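Imprimer | Envoyer par e-mail

Rapport d'avancement – projet Dornola, volet « repas à emporter »
À l'attention de Neusa Caldeira, Clanard
2021-05-23

Où en est le budget

Sur l'enveloppe accordée, 1 754 euros ont été dépensés. L'essentiel est parti en fournitures : boîtes en papier blanc, plateaux à décor, couverts en métal. Gedham nous avait annoncé un prix dégressif à partir de 200 boîtes, mais la remise s'est révélée si mince que j'ai préféré en prendre 100 et voir. Je ne regrette pas. Le stock avance lentement et je ne suis pas certain que ce modèle soit celui qu'il faut garder.

Ce qui a été fait

Le service que nous testons tient en peu de gestes : poser un plateau, ouvrir une boîte, la garnir, ajouter le couvert, refermer. Sur le papier, la description prend quatre lignes. En pratique, nous avons déjà récrit la fiche de poste plusieurs fois, et la version actuelle me paraît encore trop optimiste sur les durées. On y prévoit par exemple le même temps pour saisir un couvert et pour fermer les rabats, ce que je ne m'explique pas.

Les couverts sont le point sur lequel j'avais le plus de doutes en décembre, et ils ne sont pas levés. Le métal poli fait bonne impression sur un plan de travail gris marbré, il donne un côté soigné à l'ensemble. Il est aussi mince et brillant, et pris par le manche il n'offre pas grand-chose à tenir. Le fournisseur, Herath, vante une « prise naturelle ». J'attends toujours qu'on me dise sur quoi repose la formule. 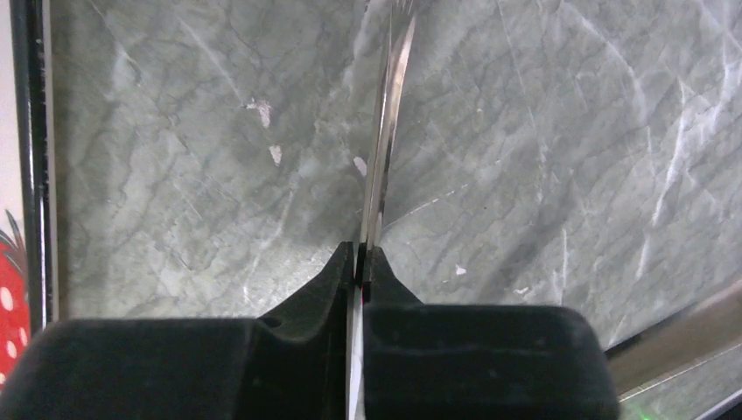

Ilona Borbély n'est pas de cet avis : pour elle, le métal reste le bon choix, un couvert jetable ne ferait que déplacer la dépense d'une ligne à l'autre, et les convives qui emportent leur boîte rapportent plus volontiers un objet qui a l'air de valoir quelque chose. L'argument se défend. Il suppose seulement que les gens rapportent, et sur ce point nous n'avons pour l'instant que 17 réponses au questionnaire, presque toutes remplies par des habitués. Je ne bâtirais rien là-dessus.

Reste la question des boîtes. Leur forme convient au sucré, un beignet en anneau y tient à plat et laisse de la place à côté. Les rabats, eux, s'écartent dans tous les sens une fois la boîte ouverte et prennent une place que le plan de travail n'a pas forcément. Il faut la maintenir par les côtés pendant qu'on garnit. Quant aux plateaux blancs à fraises rouges, marqués « Strawberry », ils plaisent à tout le monde sauf à moi – le décor est joli, mais il oriente d'emblée vers le goûter, alors que la convention parle de repas. Une pièce arrondie, brun clair, pain ou biscuit, y est à son aise. Je vois mal un plat chaud dessus.

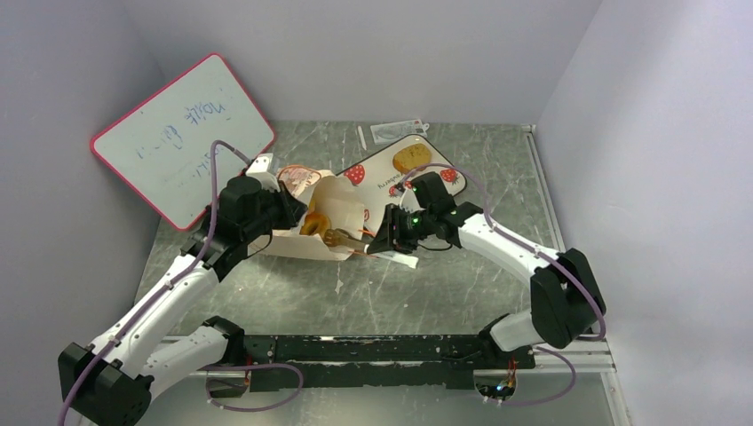
Ce qui reste à faire

– Trancher entre deux modèles de boîte avant toute nouvelle commande chez Gedham. Le second modèle a des rabats plus courts, je ne l'ai pas encore eu en main.
– Demander à Herath un échantillon de couverts à manche plus large, sans engagement.
– Reprendre le questionnaire. Trop de questions appellent un oui poli.
– Revoir avec Clanard le mot « repas » dans la convention, ou bien revoir ce que nous mettons dans les boîtes.

Je ne demande pas de rallonge à ce stade. Je demande en revanche que la prochaine tranche ne soit pas versée avant la décision sur les boîtes, faute de quoi nous rachèterons par habitude ce que nous avons déjà.

2 commentaires | 3 partages

Contact | © Dornola | Haut de page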